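Search this site Enter keywords Search

We use cookies to improve your visit. Accept all Manage settings

Thandeka Naidoo has run the toy library in Lorstead for 16 years, and she still does the Saturday desk herself. Families join for a small yearly fee and can take home 4 toys at a time, for 2 weeks.

"People think it's for parents who can't afford toys," she said. "Some can't. Plenty can, and they're tired of tripping over things their kids stopped liking in September."

The collection began in a spare room on Fendow Street with a few boxes from a closed preschool. Wooden puzzles go out most, she said, and dress-up clothes come back in the worst shape. Missing pieces are written on a card taped inside the lid - a system she has never seen a reason to change.
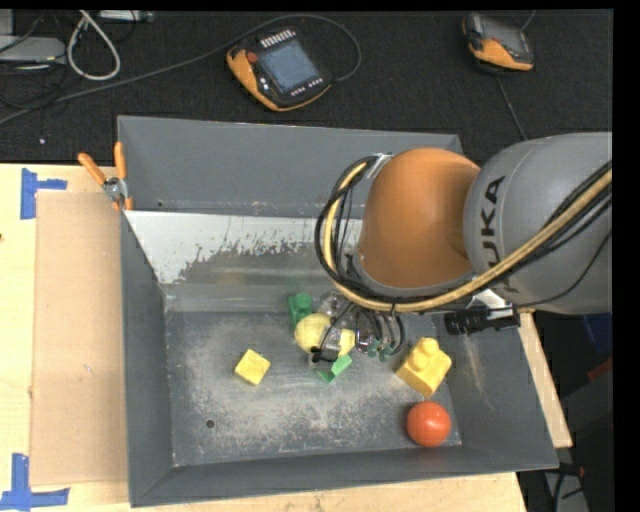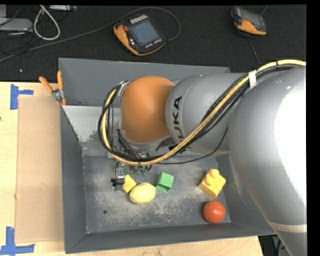 Toys in a metal bin, top picture.

Yannick Langlois joined as a borrower when his daughter was two. He now repairs what comes back broken, mostly wheels, hinges and battery covers.

"I had no training," he said. "I took apart a music box and got it back together, and after that they kept handing me things."

He won't fix anything with a cracked plastic shell. Those get stripped for screws and springs, and the rest is thrown out.

Naidoo would like to open on a weekday evening for parents who work Saturdays. The lease is up for renewal next year, and she wants that settled first.

Asked what she would buy with extra money, she didn't need long. "Shelves," she said. "Deep ones. We have marble runs stacked on top of the fridge."

Get our newsletter Your email address Sign up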